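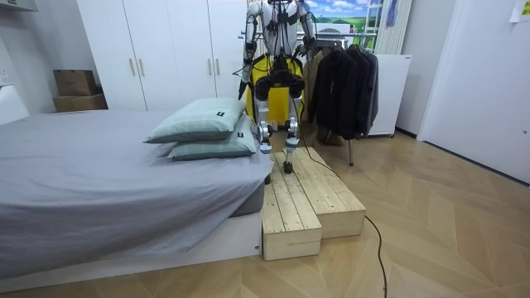 Wooden steps by the bed, herringbone floor

Garage tips from Jade: keeping a party car fresh

I drive an old stretch sedan for weddings and proms around Clornthorpe, and I clean it myself at home — I love doing it! Start with the carpet. Shake baking soda over it before bed, leave it overnight and vacuum in the morning. Glitter comes up with a lint roller, then a damp rubber glove dragged toward the door.

For sticky cup holders, lay a hot wet rag in each one for 11 minutes and the soda just wipes away. So satisfying!
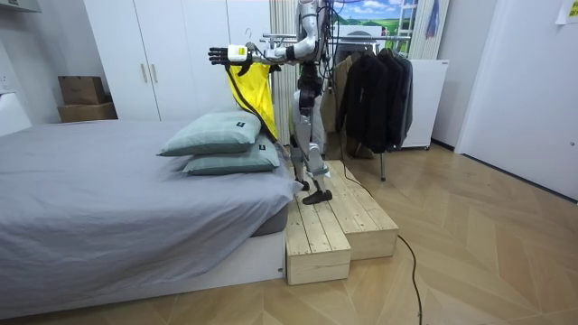

Bright yellow over the pillows

Leather seats like a barely damp cloth and mild soap, and please go easy around the stitching. Roland Naylor taught me to do the windows last, up and down on the inside and side to side on the outside, so you
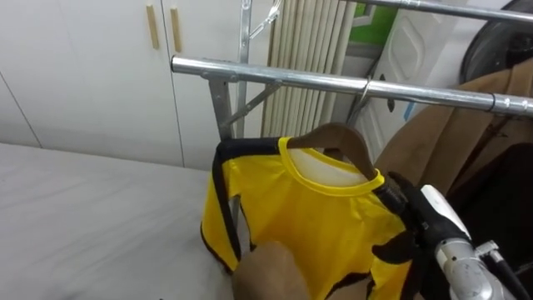 know right away which side a streak is on. Old T-shirts beat paper towels every time. In January I also leave a sock full of dry rice under the back bench, and the glass hardly fogs at all.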